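Gripper pads slipping on thin stock, left side only

svrettos
Two-finger parallel gripper, Jetoda linkage, textured blue pads. After 500 cycles the left pad drops thin rods and the right one looks fine. I cleaned both with alcohol and got no change. Is this pads or pivots?

nhan_t
Pads. They glaze. Replace as a pair.

Drita D.
Check the pivots first. Open the gripper fully with nothing between the pads, power off, and push each fingertip sideways by hand. Compare left to right.

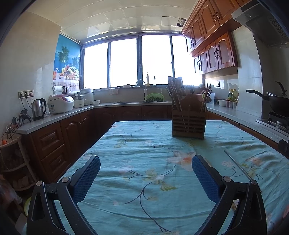

If one side moves more, pull the pivot pins on that side and look for a worn bushing. New pads on a loose linkage will meet at an angle and you will be back here in January.

nhan_t
Disagree. I ran 900 cycles on original bushings with no play. Pads are cheap - swap them and retest.

svrettos
Left has play at the tip, right has none. Lower pin turns freely in the link.

Drita D.
Then it's the bushing. Don't shim it. Refit, re-zero the open position, then run a thin rod test before touching the pads.

nhan_t
Fine, but I would still do the pads while it is apart.

svrettos
Bushings ordered for both sides. Keeping the old pads for the first test.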